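Rillar to buy Avard, and what it may mean for your headphones

30 July 2025

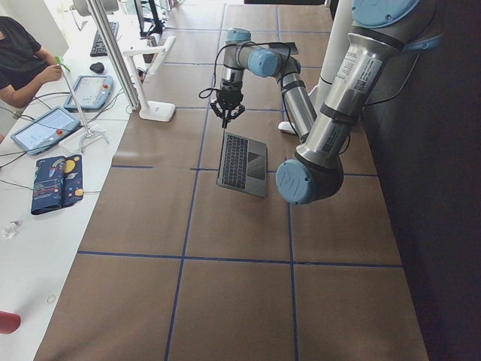

Those of you who have been reading this newsletter for a while will know I have a soft spot for Avard. My first decent pair of headphones came from them, bought with birthday money and worn until the padding came away in little black flakes all over my collar. So when word came through that Rillar has agreed to buy the company for 70 million pounds, I put the kettle on and read the whole announcement twice.

Rillar, for anyone who has only met the name on a packet, makes phone cases, charging cables and those flat battery packs that live at the bottom of a bag. It has been on quite a spree. Avard will be the 4th audio or accessory business it has picked up, following Garcia (the car chargers and dashboard mounts) and Griven (the small waterproof speakers that you hear on every beach), along with a strap maker whose name has since been dropped altogether. That last one is the bit that made me sit up, I must admit, because I liked those straps.

The company says the Avard name is staying. Glória Seixas, who runs Rillar, wrote in her note to customers that "people buy Avard because it is Avard, and we would be very foolish to meddle with that". I was glad to read it, and I'd be gladder still to see it hold in two years' time. Griven has kept its name and its look, to be fair, and the speakers are as good as they ever were. Garcia has not done quite so well. The range has shrunk, and the lovely long cable they used to put in the box is now something you pay extra for.

Salvador Baptista, who has led Avard for 8 years, will stay on until the sale goes through in November and then for a while afterwards as an adviser. He sounded cheerful enough on the call with reporters, if a little tired. Avard has had a hard time of it against the bigger names, especially once wireless earbuds became the thing everybody wanted, and he said plainly that the company could not pay for the next round of new products by itself. Rillar has the money and, just as usefully, it has shelf space in a great many shops where Avard has never managed to get a foot in the door.

Now, the practical side, as several of you have already written to ask! If you own a pair of Avards, nothing changes for the moment. Guarantees will be honoured by Rillar after the sale, repairs carry on through the same address, and the phone app will keep working under its present name. Spare ear pads and headbands are still being sold from the Avard site. I would order a set now if yours are getting thin — spare parts do have a way of quietly vanishing after these deals, and I have been caught out before.

Staff are a different matter and I wish there were more to tell you. The announcement says 50 jobs in the warehouse and accounts offices are "under review", a phrase that has never yet cheered anybody up. The sound engineers are to be kept together as a team, which is very welcome news, as they are the ones who gave the old wired models that warm, roomy sound so many of us still go on about.

As for new products, we were promised a pair of over-ear headphones next year, plus a charging case made by the two companies together. No prices yet. I have asked for a pair to try and will report back when they turn up, with the usual long ramble about how they feel with glasses on.

Do write in if you have had dealings with Rillar's customer service, good or bad. I'd like to put together a few of your letters for the November issue, and so far I have only heard from people with broken cables.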